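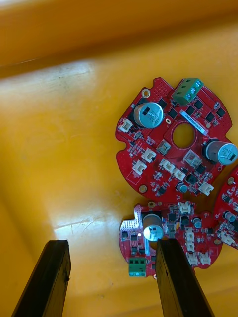 Raquel Ramalho asked at the September review whether the drying shelf in the textile conservation workshop was still running above its humidity setpoint, and whether the figures in the shared log could be trusted before the Watkins flags were laid out. She also remarked that the previous entry gave readings without saying which sensor they came from. The present entry is written in answer to both points.

Print this page
E-mail this page

Workshop Notebook, Textile Conservation
Entry for September

Subject: Humidity readings in the drying room and their effect on the Watkins flags

1. Background

The drying room holds two open shelving units, designated A and B, and the large flat table used for washed pieces. The setpoint was chosen for wool and cotton. It has been applied to silk as well, for want of any other instruction, and this is under review. The Watkins group consists of 6 flags, of which 2 are painted silk and the others are wool bunting with cotton headings. They were received folded and have been stored between tissue in the cold room.

The shared log now contains 3,937 readings from the two sensors. The sensor on unit A is the older Ruda model. The sensor on unit B is a Mivik, fitted when the shelves were moved away from the outside wall. Readings from both were entered under a single heading until this month. Ms. Ramalho's point is therefore correct, and the entries have been separated as far as the initials in the margin allow.

2. Check of the sensors

Both sensors were placed in a closed box with a tray of saturated salt solution and left overnight. The lid was sealed with tape and the box was kept on the flat table, away from the heating pipe. Readings were taken at 8:15 a.m. before the room lights were switched on.

The Mivik agreed with the expected value. The Ruda read high. The test was repeated with fresh solution and the positions of the sensors exchanged inside the box. The result was the same. The Ruda also responds slowly: after the lid was lifted it continued to show the box value long after the Mivik had settled to the room.

It is concluded that unit A was not as damp as the log suggests. The high readings that prompted the question were taken from the Ruda, in most cases shortly after wet blotters had been removed from the shelf below it. The older entries should be kept but marked. They should not be corrected by subtracting a fixed amount, as the error has been tested at one humidity only.

3. Trial pieces

Before any part of the Watkins group is wetted, trial pieces of new wool bunting were washed and dried on each shelf. The pieces were cut from one length and marked at the corners with cotton thread. Washing followed the usual procedure: a soak in softened water, one bath with Plevum at the strength given on the workshop card, and rinsing until no foam remained. Pieces were blotted on both sides and laid face up on polyester mesh.

Pieces on the upper shelf of unit B dried evenly. Those on the lower shelf remained damp along the edge nearest the wall, and a faint tide line could be seen on one of them under the raking lamp. The tide line was removed by rinsing again and drying on the flat table with a slow fan directed at the ceiling.

On unit A the difference between upper and lower shelves was smaller. One piece had been laid with a fold under its corner, which was the fault of the writer, and it is excluded from the comparison.

No trial has been made with silk. The painted flags will not be washed in any case, and the question for those is limited to how much humidity is needed to relax the folds without disturbing the paint. Mr. Emrys Price has asked that this be treated as a separate piece of work with its own entry. That is agreed.

4. Matters outstanding

The Ruda is to be taken out of use on unit A and kept in the drawer under the sink with a label. It may still serve in the cold room, where only a sudden change is of interest.

The lower shelf of unit B is not to be used for wet pieces until the gap behind it has been widened. The shelf is heavy and has been leveled with card under one foot. Whoever moves it is asked to put the card back.

The shared log requires a column for the sensor and a column for the shelf. Initials alone have proved insufficient, as two members of the workshop share them. Readings taken within an hour of loading or unloading should be marked with a W. Colleagues have at times written remarks in the temperature column, and these are lost when the sheet is sorted.

The supply of polyester mesh is low. The coarse grade is not a suitable replacement, as it left an impression on the cotton heading tape during an earlier treatment. Blotters are sufficient for the four wool flags if those used in the first blotting are dried flat and kept for trial work.

5. Order of work for the wool flags

The flag with the detached heading will be treated last. Its stitching must be recorded before washing, and the thread has yet to be tested for loose dye. The remaining wool flags may proceed once the red dye on each has been spot tested with both water and the Plevum solution. A test on one flag is not to be taken as a result for another, even where the cloth looks alike.

Each flag will be dried on the flat table. The shelves will be used only for blotters and mesh until a further set of trial pieces has been completed. Readings during drying will be taken from the Mivik, moved to the table for the purpose and returned to unit B afterward.

Added later, same page: Ms. Ramalho has read sections 1 and 2 and accepts the separation of the readings. She wishes the salt test to be repeated at a lower humidity before the Ruda is sent to the cold room. A second salt has been requested from stores. The box and tape are on the shelf over the balance.

Last updated: September, 4:40 p.m.

Search this notebook
Enter keyword
Go
Advanced search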